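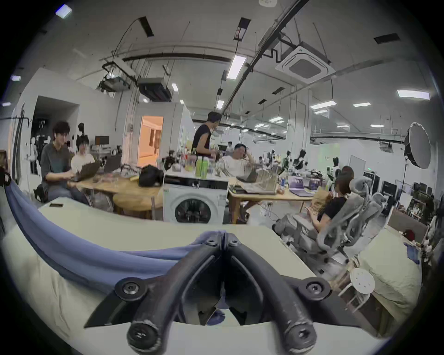 Where should the blue cloth go when the cream table has been wiped down?

Over the rail beside the sink, unfolded, until it is dry on both faces, and then back to the cream table.

12/9/22

Wrote that out on a card this morning and taped it inside the cupboard door, having answered it twice yesterday. Erhan read the card and asked whether it applied to the gray cloths as well. It does not. The gray cloths are for floors and go straight into the wash.

Main job today was the washing machine. It has stood in the middle of the workspace since the tables were moved, and the top has turned into a shelf. I have no objection to a shelf, but bottles walk during the spin cycle. Took everything off, wiped the lid with warm water and a drop of dish soap, and dried it. There was a ring of hardened detergent near the back left corner that needed a plastic scraper and several minutes under a wet rag. No scratch in the enamel.

Checked the level with the long spirit level, first side to side, then front to back. Side to side was good. Front to back it leaned toward the door by most of a bubble. Backed off the lock nuts on the two front feet, raised both by a full turn, checked again, gave the right one another quarter turn, and tightened the nuts up against the body. Pressed down on each corner in turn. No rock.

Ran it empty at 60 with the drawer pulled halfway so I could watch the fill. Water came in on the main side only, as it should. The softener side had been blocked with residue and I had cleaned that out under the tap beforehand with an old toothbrush. Spin was set to 2000 in the log by somebody in February, which this machine cannot do. Corrected the entry to read "highest setting" and initialed it.

Door seal: pulled the lip forward and went all the way round with a cloth. Lint, one paper clip, a strip of something that had been a label. The fold at the bottom holds water after every load. Door stays ajar between loads from now on, and that went on a second card.

Bottles. Sorted them on the floor before any went back. Two were the same Randodine descaler, both open, both under half. Combined them and rinsed the spare. The Lerska liquid has a cap that measures in milliliters on the inside, but the marks have worn off, so I poured water from the kitchen jug and scratched a new line at 13. That is low for a full drum. It is right for a drum of wiping cloths, and that is what goes in. The bright green bottle went back on top, toward the rear. Anything without a readable label went into a tray for Oldřich to look at.

Oldřich came by after lunch and went through the tray. He knew two by smell, which I do not accept as a method, and he agreed to throw them out.

Tables next. Wooden ones: brushed off, damp cloth with the grain, dry cloth after. Had to ask people to lift their laptops, and they did, with differing amounts of patience. There is a pale mark on one of them from a cup. Tried a little oil on it. It is fainter at an angle and the same from straight above. Leave it a week.

Cream table: easier surface, shows everything. Wiped in straight passes from the far edge to the near one, following the curve at the end. The phone on it had to be moved twice. Used the blue cloth, wrung hard. It is the softest one we own and it leaves no lint on that top. Weighed it on the parcel scale out of curiosity: over 200 grams after wringing, so it holds a good deal more than the gray ones do.

Chairs and stools. The round stools go under the wooden tables, legs clear of the cables. Gray mesh chairs stay where they are used. One caster was squeaking, wound with hair and thread. Cut it free with the small scissors and it rolls quietly now.

The clear plastic rack still has no agreed contents. I propose clean cloths in one part and refills in the other. Erhan wants it for paper. Left it alone.

Dust on the ceiling ducts is visible when the afternoon light comes in low, and some of it must be landing on the tables. We have no ladder tall enough. Wrote to Chae at the building office asking for theirs, and asked at the same time whether the duct cleaning was included in the Dulmont contract or billed apart. No reply by six.

Supplies, to order: cloths, gray, one pack. Descaler, none, see above. Scraper blades. Lock nut wrench, because I used the adjustable one and it slipped. The quote for a stacking cabinet came in at 645 without delivery and I have filed it without comment.

Last load of cloths went in at five. The bottles stayed where I had put them through the whole spin, apart from the green one, which shifted by a finger's width. Will put a rubber mat under it tomorrow. Left the door ajar and the blue cloth over the rail.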